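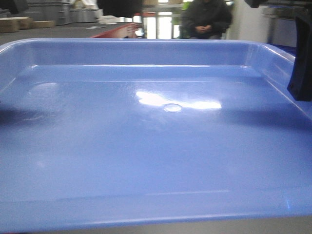

Dorothea Quill
Local history librarian, Clulness Public Library

Speaker notes: When the Basement Floods, Saving Family Photos and Papers
Sornach Community Hall, Sat 10 August, after the coffee

Hi everybody, can you hear me at the back? (Wait. Somebody will wave.) I'm the local history librarian over in Clulness, so I spend my days with other people's shoeboxes, and I love it. Tonight is about what to do when the shoebox is floating.

Start with the March story. Keep it short this time!

So in March the creek came up behind our branch and we got water in the lower storage room. Knee high on me, and I'm not tall. We had 40 cartons down there from the Erum project, which some of you gave things to: letters, church programs, wedding pictures, the lot. I stood on the stairs in my good shoes and my first thought was to grab everything and run it out to the parking lot. Please don't do that. I did it with the first carton, and the bottom fell out halfway up the steps.

Pause here for the bottom-of-the-carton laugh. If no laugh, carry on.

FIRST HOUR

Power first. If the water is anywhere near outlets or the panel, stay out until somebody qualified has shut things off. I don't care if it's your grandmother's wedding album. Then gloves and boots, and if there's any chance of sewage in that water, a proper mask too, and call in help.

Take phone pictures of the mess before you move anything, for the insurance and also for you. You'll want to know later which box was on which shelf. I didn't do this and spent a good part of April guessing.

Slide a board or a cookie sheet under a wet box before you lift. Wet cardboard lies to you. It looks fine right up until it isn't.

THE TWO-DAY CLOCK

Say this slowly, people write it down. Mold can get going in two days, faster if the room is warm. So the job for those two days is to get things drying or get them frozen.

Yes, frozen! This is the part where people look at me like I'm nuts. Your kitchen freezer will buy you time. Wrap small bundles in wax paper or freezer paper, put them in zip bags, label them, and in they go next to the peas. You can thaw one bundle on a rainy Sunday in November and deal with only that. Ours went to Hubmann, the cold storage place out by the highway, who gave us a corner on pallets and didn't charge us for the first month. Bless them.

What should NOT go in the freezer: glass plates, tintypes, and anything else old and photographic on glass or metal. Those get air dried, face up, and then you call a conservator.

PHOTOS

Ask for a show of hands: who has photos in those sticky-page albums? (It'll be everybody.) I'll come back to those, groan groan.

Ordinary paper prints can usually take being wet for a little while. What they hate is drying while they're touching something. Two prints that dry face to face are pretty much one print from then on. So if they're in a wet stack, keep them wet, and ease them apart in cold clean water. If they won't come, don't peel. Freeze the stack and ask somebody.

Muddy ones get a gentle dip and a rinse, with fresh water as soon as it turns brown. No rubbing, no soap, no paper towel on the picture side. The surface is soft as pudding when it's wet. Any shallow plastic tray will do for this as long as it's clean and the print can lie flat in it.

Then face up on something absorbent, or hang them by a corner from a clothesline with plastic clips. Fan on low, aimed at the wall and away from the prints. They'll curl. Let them curl! You can flatten them later under a few heavy books with clean paper in between.

Inkjet prints are the sad exception. The ink can run the minute they get wet, so skip the rinse and just lay them out. If you have the file still, print it again and move on with your life.

Sticky albums: take a picture of every page first, while it's still in the album. Then cut the pages apart at the spine, lay them out singly, and don't force the plastic cover if it's grabbing.

LETTERS AND PAPERS

Don't unfold a sopping letter. Let it lose some of its water first, lying on a towel, then open it a little at a time. Thin packets can dry together if they're no thicker than a pencil. Swap the towels when they feel damp.

Ballpoint mostly stays put. Fountain pen may not, so no rinsing anything with fountain pen on it, even if it's muddy. Brush the mud off once it's completely dry.

Shiny magazine paper sticks to itself and sets like a brick. Freeze it right away or say goodbye. I said goodbye to a whole run of school yearbooks, and I'm still sore about it.

(If time is short, skip from here to the questions.)

CHOOSING

This is the hard one and I want to give it a few minutes. You won't save everything. We had over 1000 prints on lines in the meeting room by the end of the first week, and we still had to let things go. So choose ahead of time, on a dry day, with a cup of tea. One box, with a lid, that you'd carry out first. Mine has 20 photos in it and my dad's letters, and it lives upstairs on a closet shelf. It took me a whole winter to decide, and there were tears, and one argument with my sister over a picture of a dog.

Things that can be had again (newspapers, most books, copies of deeds from the county) go to the end of the line.

Scan the first-out box, then give copies to a relative who lives uphill. I mean it about uphill!

HANDOUTS AND QUESTIONS

There are 70 copies of the one-page sheet by the door, and the same sheet is on the library website under Local History. Tape it inside a cabinet near the basement stairs.

Somebody will ask about hair dryers. No. Ovens, also no. Kitty litter for the smell: yes, in an open bin, with the dry papers on a rack above it so they don't touch.

Somebody will bring a wet thing in a grocery bag. Take it to the side table after, don't open it at the microphone.

Thank the hall for the coffee and stack the chairs by the stage, wheels side in.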